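Clelutden Community Safety Forum
Minutes of the meeting held on Wed 14 July

1. Apologies
Apologies were received from the Arberg ward representative.

2. Minutes of the last meeting
Agreed as a correct record, subject to the spelling of Jireš Lane under item 5.

3. Police report
The neighbourhood inspector reported 205 calls for service during the quarter, 7 of them relating to burglary. Thefts from sheds remained the main concern in Arberg. A bicycle and two strimmers had been recovered and returned to their owners.

Mr Kamil Hájek asked whether patrols on Jireš Lane would continue after the school holidays. The inspector replied that evening patrols were funded until October and would then be reviewed.
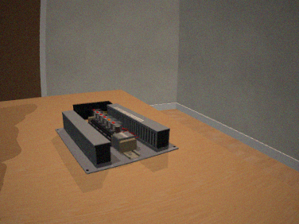
4. Property marking
It was noted that over 300 households had taken up the marking kits. Members agreed to order a further batch from Arkero, at a cost not exceeding £2000 – delivery to be made to the library.
Action: Mr Hájek

5. Parking at the health centre
The item was deferred. The district council had not yet replied to the forum's letter.

6. Any other business
A resident asked that the non-emergency number be printed on the noticeboards. Agreed.

7. Next meeting
To be held in October, date to be confirmed by the clerk.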